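June, bench notes, started 7:40 am

Picking up the citrus cleaner work again. Batch 8 is still in the jar on the back shelf with the cloth lid. I checked it before anything else. The layer of oil on top is thinner than in batch 7 and the smell is weaker. I used the older peel from the Tikirberg delivery for that one, which had been in the cooler for too long before I got to it. I am not going to adjust anything on the strength of one weak batch, but from now on the peel gets zested and into vinegar the same day it comes in.

Recipe as it stands, so I stop hunting for it in the old notebook:

- 319 g lemon peel, yellow part only, as little pith as possible
- 800 ml white vinegar, 5%
- pinch of citric acid (skip for anything going near stone)
- steep in the dark, strain through the fine cloth and then through paper

Defne Soylu asked why 319 and not a round number. It is what came off the first crate when I weighed it, the batch was good, and I kept it. A round 320 would be the same thing. I have left it alone so the older entries still line up.

Straining took most of the morning. The coarse mesh lets too much through and the bottle goes cloudy after a day. Cloth first, then paper, and do not squeeze the cloth. I squeezed it last time to get the last bit out and ended up with fine pulp in everything. Loss to the cloth is around 60 ml, which I can live with.

Zesting: the channel knife is too deep and takes pith with it. The fine grater is fast but the bits clog the paper later. The vegetable peeler with the swivel head is still the best of what we have. Short strokes, pole to pole, and turn the fruit after each one. Cold lemons peel cleaner than warm ones. If they feel waxy, scrub under hot water and dry them before they go anywhere near the peeler. The last crate was heavily waxed and I could see it floating as a skin on batch 6. 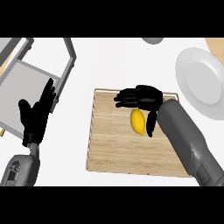 Juice from the peeled fruit is going into ice trays in the break room freezer, labeled. Please use it. There is more than we can get through and peeled lemons go hard in the cooler within a couple of days.

Tests on the strained liquid, diluted one to one with water:

| Surface | Result |
|---|---|
| Stainless sink | Clean, no streaks after a dry wipe |
| Glass (window by the door) | Fine, slight smear at first pass, gone on the second |
| Limescale on kettle | Slow – needed two rounds and an hour each |
| Adhesive from jar labels | Poor diluted, decent at full strength |
| Oiled oak offcut | Dulled the finish, do not use |

The oak result is the one to pass on. Keskin had been planning to list it as an all-purpose spray and it should not go on oiled or waxed wood at all, or on marble or limestone. I have written this on the sample bottles in marker until we have proper labels. The label draft from Plernonero still says "safe on all kitchen surfaces" and that line has to come out. Defne is going to write back to them.

For the label adhesive I tried leaving a soaked rag on for ten minutes before scraping. Much better. The edges lift on their own and the rest comes off with a plastic card. Worth trying with the weaker batch 8 liquid as well, to see if time makes up for strength.

Spray heads: the cheap ones from the Wonimville order have started to stick. 2 out of the box have seized completely. I took one apart and the spring has rust on it, so the vinegar is getting to it. The ones with the glass ball and plastic spring are holding up. Reorder those only, and rinse any of the old type after use until they are gone.

To do:

- pH strips, we are out
- decant batch 7 into the brown bottles, the clear ones are fading the color
- start batch 9 with fresh peel, same weights, no citric acid
- ask Keskin how many sample bottles are wanted and what size
- new paper filters, the larger cone

Batch 9 peel is weighed and in the small bowl, covered. Vinegar goes on after lunch.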